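How to Write a Suturing Acceptance Rule That Survives Contact With a Vendor

Posted Sunday, February 23, 2020
40 shares | 3 comments

I have sat through enough demos of robotic suturing to distrust the word "autonomous" on sight. At Prollstead we were asked to write a one-page bench rule for it, meaning a rule for what a system has to do on a tissue pad before anyone is allowed to call it a success. The first version ran to 81 clauses and was useless. What follows is how we got it down to something a tired person can apply.

You will need a task sheet, a run log, and someone who did not build the system.

Step 1. Say what "done" means before the run

Most published claims I read count stitches. Stitches are easy to count and they flatter everyone. A wound with three good knots and an open end is a wound with an open end, and your rule should score it that way. Write the finish line as a state of the tissue: closed along its full length, every knot tied, needle accounted for.

Then decide what you will call a run that stops short. We use "partial." Belier's draft used "substantially complete," and I would like to see that phrase banned from the field.

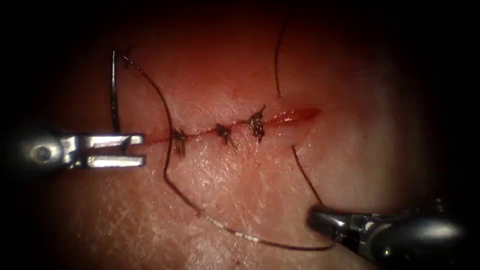
Three knots tied, right end of the incision still open. Under our rule, a partial.

Step 2. Score the stitch in phases

Break each stitch into pieces: needle pickup, entry, exit, pull-through, knot, trim. Give each piece its own pass or fail. If you score the whole stitch at once, a clean knot will hide an ugly entry, and you will never learn which part of the controller is weak.

Define each phase by something an observer can point to. "Needle tip showing on the far side of the incision" is fine. "Good bite" is an opinion, and two graders will give you two of them. For the handoff between arms, name which jaws hold the needle at the start and which hold it at the end. Leave no gap where neither arm is responsible.

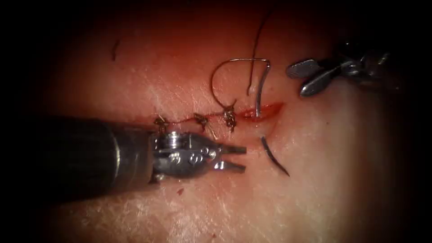 Step 3. Write a rule for the thread

People forget the thread. The needle gets all the attention in the paper and the slack causes half the trouble on the bench. At a minimum, your sheet should ask:

- Is any loop lying where an instrument will have to pass?
- Where do the long ends go, and can the grader follow them?
- Are the cut tails within your stated length? (Pick a length. I don't much care which.)

Vlachopoulos, the simulator package we tried in October, treats the thread as nearly weightless. It produced 4000 simulated stitches without a tangle. I would put very little weight on that number – and none at all in an approval document.

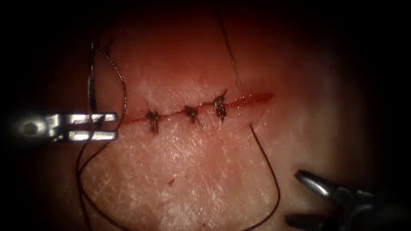
Loose thread to the left, right and top of the stitched line. The sheet should cover all of it.

Step 4. Log every human touch

Include the small ones: a nudge on the master controls, a paused run, a thread moved with tweezers. If the log has no column for it, it will not be written down. Itivano's template has a good one and we copied it, with their permission.

Step 5. Report the failures in the same table

Same font, same page. If you ran 40 trials, show 40 rows. A highlight clip is no substitute for rows, and a vendor who offers only the clip has answered your question.

What this rule does not do

It says nothing about patients. A pad holds still, and passing a bench rule is permission to try a harder bench. I have doubts about Step 2 as well, as our graders still argue over when a pull-through ends.

Comments (3)

needle_counter: We score tail length from stills and it's a pain. Do you measure during the run or after?

Author: After, with a ruler.

benchrat2000: "Substantially complete" is in our contract. Thanks for ruining my Sunday.

Contact | Copyright Prollstead Bench Notes | Back to top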